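I've been watching the used cabin-class jet market long enough to get grumpy about it, so when people ask why I list the Zotia 8 at a flat price, here's my answer: I hate the haggling! The sticker is the sticker. It's an eight-seat business turboprop, built by Niler, and the one I have for sale carries 3,183 hours on the airframe.

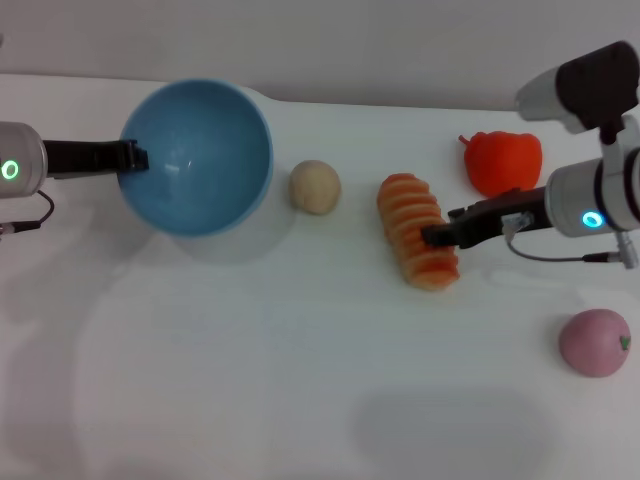
**Does the price include the avionics upgrade?**

The Xaba panel is already installed and paid for, so what you see listed is what you pay, plus whatever sales tax your state wants.

Annelies Fuchs did the last big inspection in June and her notes come with the logbooks. She found four small items (a door seal, two tires, a sticky cabin latch) and all of them got fixed before she signed off. I can send the whole stack if you like reading that sort of thing. I do.

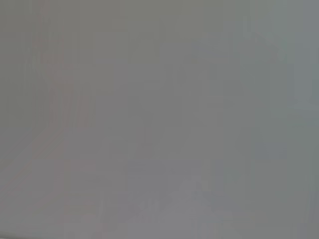 The other thing buyers get hung up on is hangar space. I keep mine at Parkier, and rent there went up almost $500 a month this year, which I grumbled about to anyone who'd listen. Call your own field first and get the rate in writing.

- Seats: 8
- Airframe hours: 3,183
- Panel: Xaba, two screens
- Interior: gray leather, some wear on the aft seats

Deposits are refundable until the pre-buy inspection starts. Bring your own mechanic, please, and plan on a full day.

Listing updated 27 April 2025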